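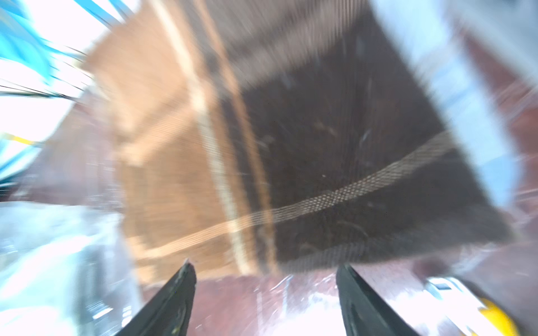 5.3 Do the handling rules hold up?

The Dulari guidelines for tabletop work with soft goods ask four things of a site. The surface must be cleared before each episode. The item must lie flat at the start. Transparent packaging must be kept out of the wrist camera's view unless it is the item being handled. And the operator must end the episode when the camera can no longer see the contact point. All four sound sensible, and three of our five authors had followed them for years before this study. We could find no published evidence that any of them makes a difference.

We therefore treated the rules as claims to be tested. Our corpus holds 2,000 episodes of folding and bagging, half of them (1,000) recorded under the full Dulari rules and the other 1,000 under the shorter Ondow protocol, which asks only for a working stop button, a written task goal and an honest end label. Both halves used the same arms and the same operators. Solís and Quezada reviewed every episode without being told which protocol had been in force, although we admit that a tidy table is a fairly strong hint.

The clear-surface rule fared worst. Policies trained on the Dulari half did well on clear tables and poorly on anything else, and a clear table is something we seldom met once we left our own lab. The rule also proved hard to apply. One operator read "cleared" as removing all objects, another as pushing them to the side, and a third as moving whatever might touch the fingers. The text of the guideline supports each reading. We don't see how compliance with such a rule can be audited, and we are doubtful of papers that report it as a plain yes.

Transparent film is a harder case. The concern behind the rule is that clear plastic throws highlights, bends the outline of whatever is behind it, and tempts annotators to mark edges that belong to something else. We agree with the concern. In Figure 2 the bag covers much of the left of the view, the gripper body is partly wrapped by it, and green LEDs glow through the film with scattered reflections on the plastic. An annotator asked to trace the visible outline of the gripper has to decide whether "visible" includes what is seen through the bag, and the guideline does not say. 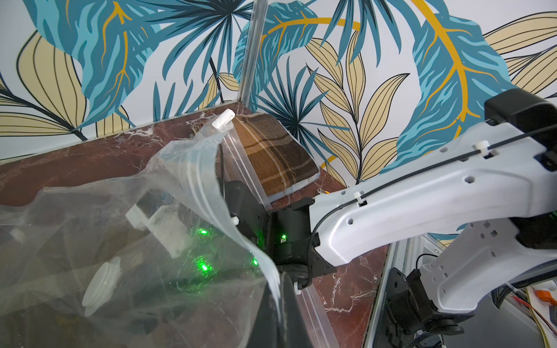

Figure 2. Wrist view in a bagging episode. The zipper track of the clear bag runs past the gripper; a folded plaid cloth lies behind.

Where we part from the Dulari authors is the remedy. Keeping film out of view cannot apply to bagging, so the exception swallows the rule for a good share of the work. For folding it removes a difficulty that a deployed system will meet on its first morning. Figueroa's revision, circulated in draft last October, softens the wording to "where practical," and in our reading that leaves the operator with no instruction at all. A labeling rule would be more use. We suggest that any part seen through film be marked as seen through film, as its own class, and that the recording itself be left alone.

The early-stop rule had the one clear effect we found, and it was a bad one. Operators working under it ended episodes at the moments that later turned out to matter most: a finger under a hem, a hand turned in behind the film. Rosales, who wrote our operator sheet, now asks people to carry on at reduced speed and add a flag. Pressing stop is kept for a risk to a person or to the arm. That change came late, and we have too few episodes under it to say whether it helps.

The flat-start rule we can neither support nor reject. Most of our items started close enough to flat that the two halves hardly differ, and "flat" was judged by eye in both. Quintero takes the view that the rule should stay on grounds of consistency. Espinoza would drop it. The disagreement is recorded here without a resolution.

Two limits should be kept in mind. All sessions used one gripper design, and its fingers are narrow enough that a wider hand might well change the findings on early stops. And the Prenditz scoring tool, which we used for the end labels, was written by people who also advised on the Dulari text — a connection we learned of only after scoring was finished. Rescoring by hand moved no result across the line, but we would like to see it repeated by a group with no stake in either protocol.

Until then we advise sites to quote the exact wording of any rule they claim to follow, and to state who judged that it had been followed. A protocol name in a methods section tells the reader very little.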